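The honesty jar on Sibiya Lane

If you walk down Sibiya Lane in Darnness on a dry afternoon, you will very likely be stopped by a girl of nine with a clipboard. Her grandmother, Mieke Meijer, says she has tried to talk her out of the clipboard, but the clipboard is apparently the whole point, and so passers-by are asked (very politely, I must say) whether they would care to look at some plants today.

I went along for a chat because three different readers had written in to tell me about the stall, and because I have a soft spot for this sort of thing, having once sold my own mother's rhubarb back to her at a profit. Mieke made tea, we sat on the front step where we could keep an eye on trade, and I think I stayed a good deal longer than she had bargained for.

It began last August, she told me, with tomatoes. "We had so many that I was leaving them on people's doorsteps and running away. And Lotte said, Oma, why don't you sell them? I told her nobody wants to buy a tomato in August, they've all got their own. So she went and sold a whole bag to the postman before I'd finished my sentence."

After that there was no stopping her. Through the autumn it was windfalls and jam, and over the winter the two of them sat at the kitchen table with the seed catalogues and made what Lotte calls the Plan. I was allowed to see the Plan. It runs to several pages, with a good deal of felt tip, and it includes a drawing of a second stall in Skumlow, where her cousins live, with an arrow between the two marked "lorry".

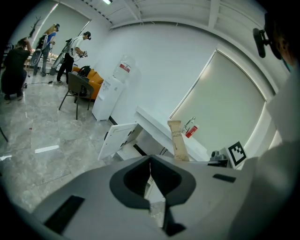

This spring they moved on to seedlings, and that, Mieke says, was when it became serious. Every windowsill in the house was full. There were lettuces in the bath, which meant showers only, and a tray of marigolds in the spare room where her brother was meant to sleep at Easter. He slept on the sofa and was very good about it, having been promised first pick of the courgettes.

"I'd never have grown them for myself, you see," she said. "I'm a lazy gardener, I'll admit that to anybody. I put in beans and potatoes and then I sit down. But when a child comes in before school to see whether her cosmos are up, well, you find you've got up as well, and you're standing there in your dressing gown being every bit as pleased as she is."

The prices have been the subject of long discussion. Lotte wanted to charge £4 for a tomato plant, having seen what they cost at the garden centre, and Mieke felt strongly that neighbours were not to be fleeced. They settled on £2, with the right to bargain, although I gather the bargaining mostly goes one way. While I was there a gentleman asked whether he might have a little off a rather leggy sunflower, and was told that it was leggy because it was ambitious. He paid in full and took a lettuce too.

The money goes into an old sweet jar at the end of the stall, and when the two of them are indoors people simply help themselves and pay what they owe. I asked Mieke if she worried about that and she looked quite surprised at me.

"Why would I? It's only plants. If somebody needs a free lettuce they should have a free lettuce. But it's the other way about, if you want to know. We come out after lunch and there's more in there than there ought to be, and Lotte gets terribly cross because it won't add up in her book." 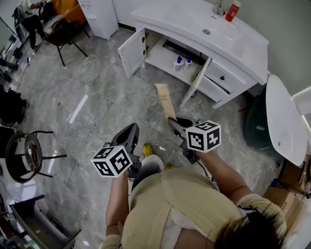 The book is a proper cash book, a present from Henk Van Beek across the road, who kept the accounts at a timber yard for most of his working life and can't see a column of figures without wanting to rule a line under it. He wandered over while we were talking, as I think he often does, and lowered himself on to the wall with a cup of Mieke's tea that seemed to have been poured ready for him.

"She came to me with it all written on the back of an envelope," he said. "I told her, that's no way to run a firm. So we sat down and I showed her money in, money out, and she'd got it in ten minutes. Then she asked me what I charged for lessons, and I said a tray of leeks, and she wrote that down as well."

I wondered what the takings were being saved for, and there was a bit of a silence while everybody looked at Lotte. She consulted the clipboard. The answer, it seems, is a greenhouse. She has found the one she wants, second-hand, over at Sikdale, from a couple who are moving to a flat, and they have kindly agreed to hold on to it until the end of the summer. There is over £100 in the jar already. Henk has offered to help take it down and put it up again, and Mieke has offered to stand by with sandwiches and keep the peace.

"I did say I'd buy it for her," Mieke told me, once Lotte had gone off to intercept a lady with a pushchair. "Her mum said the same. She wouldn't hear of it. She said if I bought it then it would be my greenhouse, and she'd have to ask before going in. I couldn't really argue with that. I was just the same over my first bicycle, I pulled other people's weeds a whole summer for that bicycle and I wouldn't let my own brother touch the bell."

We talked about her own childhood for a while after that, and her father's allotment, and the right way to store onions (plaited, hung up, and well away from the boiler), and by the time I looked up the shade had come right across the step and most of the lettuces had gone.

I had meant to come away with nothing but my notebook. I went home with two tomato plants, a pot of chives and one of the marigolds from the spare room, and a receipt for the lot, signed and dated June 26, 2022. The stall is out most fine afternoons until teatime. Bring change if you can, as Lotte doesn't like breaking a note, and do take your empty flowerpots along, because she is running short of the small ones.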